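Incidencia: bandeja Urkeo, el móvil no asienta bien
Estado: resuelta
Categoría: Embalaje / Bandejas
Producto: bandeja Urkeo de reborde negro, pedido de 400 unidades

Descripción del problema

¡Hola otra vez! Antes de nada, las bandejas nuevas nos encantan, el contraste del reborde negro con el fondo blanco queda precioso y ya no queremos volver a las de cartón. Pero tenemos un lío con el asiento: al meter el móvil de muestra, una esquina se queda levantada y la tapa de Vorkwood no baja del todo. Nos pasa con bandejas sueltas del primer paquete, y siempre en la misma esquina. Sobre la mesa hemos puesto lo que usamos en cada prueba, con la bandeja entre el bloque de envoltorio negro brillante y el móvil.

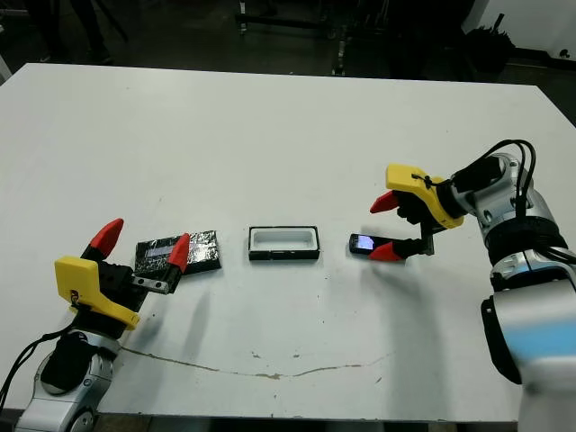
Lo que ya hemos probado

Girar la bandeja media vuelta. La esquina levantada cambia de lado con ella, así que el móvil queda descartado.
Limpiar el hueco con un paño seco. Sin cambios.
Dejar las bandejas fuera del plástico toda la noche. Mejoran un poquito – la tapa baja más, aunque sigue bailando.
Comparar con una bandeja del segundo paquete. ¡Entra perfecta a la primera!

Respuesta de Dullach, soporte

Gracias por un parte tan completo, así da gusto. El primer paquete viajó en la capa inferior del palé, y sospechamos que el fondo se combó con el peso. ¿Podéis medir el hueco por el lado largo? Tiene que dar 105 mm en los dos extremos. Apoyad la bandeja sola, en una superficie lisa y con el lado largo en paralelo a vuestro borde de la mesa.

Actualización, domingo, 19:15
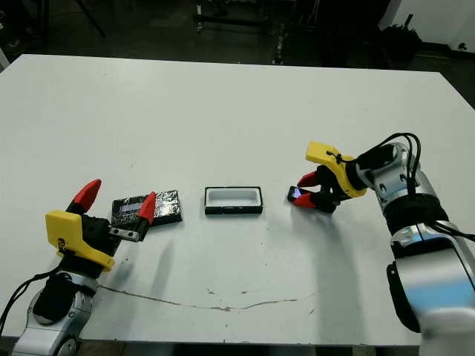

Medido, y teníais razón con el fondo: los dos extremos dan 105 mm, pero en el centro se nota una barriguita al pasar el dedo. Repetimos la prueba con una bandeja del segundo paquete, apoyada de la misma manera. La colocación es la que pedíais, con el lado largo de izquierda a derecha, y las paredes negras dejan ver muy bien dónde empieza el fondo blanco. Nos ha gustado tanto trabajar así que ya ponemos todas de esa manera para revisarlas – se va rapidísimo.

Solución aplicada

Apilamos las bandejas combadas boca abajo, con un tablero encima, y las dejamos 15 horas. Salieron todas planas menos las del fondo de la pila, que hemos apartado. La tapa de Vorkwood cierra con su clic de siempre, ¡qué alegría oírlo!

Respuesta de Dullach, soporte

¡Estupendo! Os reponemos las apartadas con el próximo envío de Śliwiński, sin coste. Irán en la capa de arriba del palé. Guardad las defectuosas hasta que llegue la recogida. Cerramos el ticket; si otra tapa se resiste, contestad a este mismo hilo y se reabre.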